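Spring term progress report: Joltness Student Robotics Project

Prepared by Akosua Boateng, project lead, for Jadwiga Kołodziej, Tindow Fund
Covers work through the end of March

**Summary**

The project is on schedule for the first two milestones and behind on the third. Students have a working simulated room with a two-armed robot and a table, and they can drive either arm by hand and save what they did. The scripted version of the task, where the arm runs without a student at the controls, is not reliable yet. Spending is within the grant, and we are not asking for a change to the total.

**Enrollment and sessions**

We enrolled 35 students this term, split into two sections. Both meet after school in the computer lab. Attendance has been steady, with a dip during the week of the school play. Three students moved to the other section because of bus times, and one left the program when her family moved.

Students work in pairs. Each pair has one login and shares one keyboard and mouse, which was a cost decision at the start and has worked better than we expected. The pairs switch seats halfway through a session.

**Work on the simulator**

The first month went to setup. The lab machines are older than the ones we tested on, and the simulator ran too slowly until we turned down the physics rate and moved rendering to a separate step. Students now save a run first and render it afterward. A typical run renders while the pair writes its log entry.

After that, the sections worked on moving an arm to a target, opening and closing the gripper, and bringing the fingers down to a small object without pushing it across the table. The last of these is what most of the term has been spent on. All the pairs use the same room and table, and they can choose their own camera position. 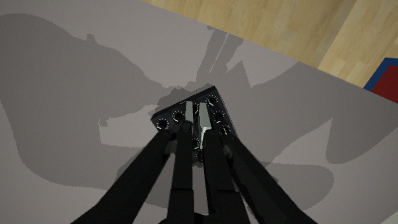
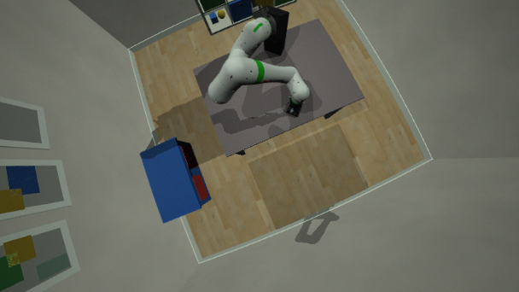
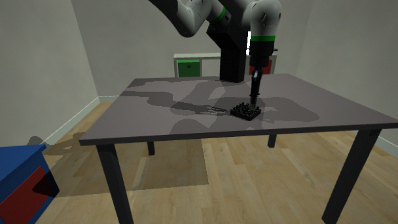
Choosing the camera has become a bigger part of the teaching than the plan allowed for. Students started with one wide view of the room and tried to do everything from it. It is good for checking the elbow and the forearm over the table, but from that far out they can't judge where the fingertips are. The close view over the black panel with the dials has the opposite problem, as the two fingertips lie across the face of the panel and hide part of it, including most of one knob. The lower view from the front, with the gripper down at the right rear of the pegged block, is the one most pairs now use for the final approach. We have added a short lesson on picking views, and students must name the view they used in each log entry.

Shadows came up as well. The room's lighting throws large, hard shadows of the robot on the tabletop, and several pairs lined up the gripper by its shadow. We have left the lighting alone for now and will add a second setting next term.

**Saved runs**

Students have saved 152 runs that passed our basic check, meaning the file opens, the run plays back from start to finish, and the log entry is filled in. Runs that fail the check go back to the pair to fix or delete. We do not yet grade runs on how well the task was done. The scoring sheet is drafted and will be tried out with one section first.

**Milestone 3**

The third milestone called for a scripted approach that works from different starting positions. The scripts students have written work when the object is where they expect it and fail when it is turned. The main cause is that they set the gripper angle once at the start and don't update it. We moved into scripting too soon, before the lesson on rotation, and we will switch the order for the next group.

We ask to move this milestone to the end of May. No added funds are needed.

**Staffing and equipment**

Duda Computers replaced two failed graphics cards under the service agreement. Our assistant instructor position was open for over a month and is now filled. The unspent salary from that gap is shown on the attached budget sheet - we would like to use it for headsets and one spare workstation, with your approval.

**Next steps**

- Teach the rotation unit in both sections
- Try out the scoring sheet
- Add the second lighting setting
- Hold the in-house contest, which students have named Rustier, in the last week of classes

Families will be invited to the contest, and we can hold seats for fund staff. Please let us know by the end of April how many you need.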